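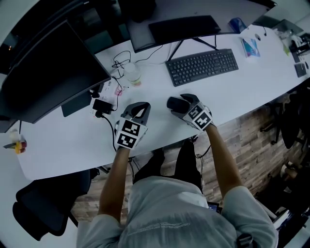 Two grippers at the long desk, marker cubes on both. Cable hangs off the right one.

Home | Projects | Gallery | Notes | Contact

Marker tracking - desk gallery

Posted February 9, 2020 by Sowmya Pillai

Quick one, more text when I get a minute. This is the Priltix tracking work, the pose side of it. Two hand-held grippers, a cube on each, and software that has to say where both hands are from one view looking down. Keerthana Iyengar wrote the detector, I did the filter and the log tooling.

Notes to go with the picture:

Each cube face has its own code. With two faces showing on a cube we solve for both together - much steadier than one face on its own, which likes to flip when it's seen flat on.

Test log from December: 1,324 frames. Both cubes found in 94 percent of them. Most of the misses are fast wrist turns, blur mainly. Filter coasts through short gaps, then gives up and marks the pose stale. Planner ignores stale poses now. It didnt before, ugh.

Left and right are told apart by marker ID only. Swap the cubes and you swap the hands, so check the config before you record.

Replay tool (Nokik) now reads the old logs too. Scrub bar still jumps at frame 100, known bug, Keerthana has a fix on her branch.

Next up: finger opening from the same view. No extra sensor if we can help it. Calibraton page is out of date, ask me for the new file.

Recent items
- Nokik 58: faster log loading
- Marker cube calibration, old method
- Chettiar planner: handling stale poses
- Plastitz finger housings, print settings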